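Ticket 193
Site: Dandora, sorting bench
System: Eteck arm and bin station
Priority: 2
Opened: August 22, 2023
Status: Open, awaiting vendor reply

Summary
Bench staff report that the station stops between items and waits for a manual restart. Before July, sorting was done entirely by hand. Staff assigned to the bench now spend much of the shift watching for stops, and have asked that this time be recorded as work.

Log
Restart carried out from the bench panel. Fault returned during the same shift.
Item limit raised from 1,000 to 2,000 at the request of Tapley. No change noted by staff.
Clollell asked for views of the bench with the cup, bin and duck set out. Supplied as follows.
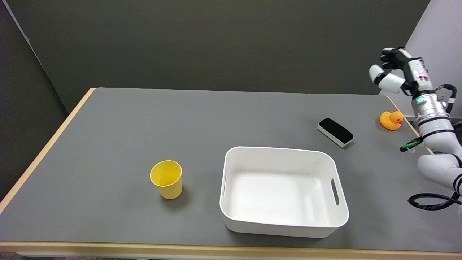 Arm at the right of the bench, bin empty.

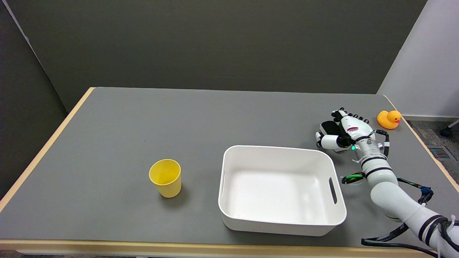

Clollell has been asked to confirm whether the stop is caused by the control software or by the item limit. Until a reply is received, staff are to log each restart on the shift sheet and are not expected to make up lost output by hand sorting.

The supervisor has noted that two employees were moved off the bench on the understanding that the station would run unattended. Their return to the bench is under review and will be handled outside this ticket.

Next action: Tapley to forward the July shift sheets to Clollell.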